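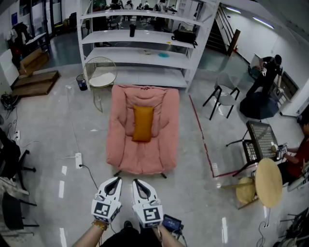
Print this page | E-mail this page

Kaken sets its budget for hand-held grippers

8 Feb 2025 – I'm Kristýna Hubáček, I look after equipment buying at Kaken, and I'm really pleased to say we've signed off our order for the year! We're taking 16 pairs of hand-held grippers from Hostar, so that more of our people can record everyday household jobs for the robots to learn from.

We did look at buying a second arm first. Andus gave us a very fair quote, but it would have eaten the whole pot, and I'd much rather have more hands at work (literally) before we go back to that in December.

The money side is simple enough. I've put by 2000 euros for spare fingers and cables – we always run short of cables – and another 1000 for chargers and storage boxes. Stępień will handle repairs.

If you sell soft furnishings or second-hand shelving, do get in touch as well, we're buying those too. Ring the office and ask for me on extension 205.

Last updated: 8.40 am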